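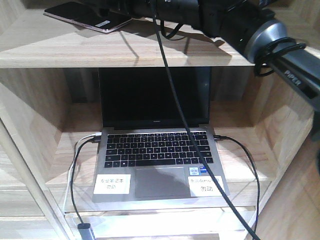
The Trindley shelf unit comes in a flat box and went together in 47 minutes with the supplied hex key and a screwdriver of my own. I bought it to get equipment up off the main table, and I wanted cubbies deep enough for a laptop to be used where it sits. Most shelves sold for this are too shallow, and the front of the machine hangs over the edge. The silver laptop in the lower cubby is fully open, palm rest and all, and there is still room at the sides for cables to be plugged in on both left and right. That was the main test for me and the shelf passed it.

The finish is a pale oak grain. It is lighter than the picture on the Trindley site, which I prefer. After five months there is one scuff on mine, from a metal ruler. Coffee wipes off with a damp cloth if you get to it the same day. I left a ring overnight once and needed dish soap and some rubbing.

There are no cable holes in the back or the sides. Everything has to come out the front and down over the edge, and with a laptop, a charger and a network cable that gets untidy fast. Su-bin Son, who shares the room with me, stuck 11 adhesive clips along the underside and that helped, but clips are an extra purchase and two have already dropped off. My older Kiani unit had a plain round hole in the back of each shelf. I would like to see that copied.

The instructions are drawings only. Step 5 shows the side panel from behind without saying so, and I put it on the wrong way around the first time. The bolts are all one length, so at least there is nothing to mix up. One cam lock was missing from my bag. I wrote to the store in November and a replacement came from Gertraud Frei in customer service, with a spare.

Stiffness is fine once the unit is loaded. Empty, it rocks a little on an uneven floor — the feet do not adjust, so I folded some card under one corner. Typing on the lower shelf does not shake anything above it.

I would buy it again for a laptop and small gear. For a desktop computer with a lot of wiring, look for something with an open back. Four stars.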